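Notebook, Trurkcombe unit, kitchen corner
Saturday, July

Aim for the day: settle the layout of the microwave table and decide how plates get staged before they go in. Citlali Montes present until lunch, then me alone.

1. Table position

Table moved back against the wall. It had been sitting 10 cm out to leave room for the plug, and it crept every time the door was pulled. Cable now runs down behind the rear leg and the table top sits flush. Checked for rock: slight, at the front leg on the side away from the rack. One felt pad cured most of it. Floor planks are not level there and a second pad made it worse, so left at one.

2. Door swing

Door opens to the left, controls on the right. With the door fully open it takes up most of the approach from the left. Anyone carrying a plate has to come in from the front or the right. We tried the oven shifted 40 mm to the right on the table and gained nothing useful. Put it back where it was. Feet positions marked on the wood in pencil, faint, please do not scrub them off.

Greson suggested rotating the whole table. Rejected for now. The socket is on the wrong side and I don't want an extension lead across the walkway.

3. Staging surface

Plates to be set down on the separate surface before loading. The old habit was to balance them on top of the oven, and that space has the plant on it. Citlali wants the plant kept. It stays, with two conditions: water it at the sink and let it drain before it goes back, and lift it down before wiping the top of the casing. The vase is narrow at the base and I would like something heavier under it. Ask Yoon whether the spare saucers are still in the store cupboard.

Round white plates only for the next block. The Flulix bowls go back in the box. Their rims are too thick and two of them come out hotter than the food.

4. Heating check

Water, 300 ml, in a plain mug, center of turntable. Start temperature from the tap 19 C. Medium power, 90 seconds. End temperature 48 C after stirring. Second run, same settings, 47 C. Good enough. Dial timer runs short: set to 40 seconds it rang at nearly 36 by the wall clock. Repeated once, same. Use a stopwatch for anything that gets written down, and ignore the bell.

Door left open between runs to let the steam out. Seal wiped with a damp cloth, some old residue at the lower hinge side, came off with dish soap. Turntable ring was seated wrong when I started (grinding noise). Reseated, quiet.

5. Open points

- Second felt pad, thinner, for the front leg. Hardware drawer has only the thick ones.
- Shelf by the wall still has no assigned use. Citlali proposes clean plates on the middle level. No objection, but it needs a liner.
- One ceiling panel hums after warm-up. Reported to Greson, no date given.
- Timer offset to be written on a label and stuck beside the dial.
- Repeat the water check with a loaded plate next time, cold rice, weighed before and after.

Stopped 4:20 pm.

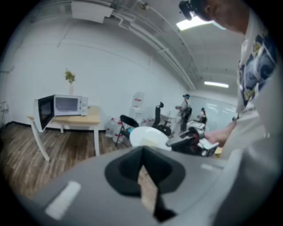 Microwave table against the left wall, door open, plant on top.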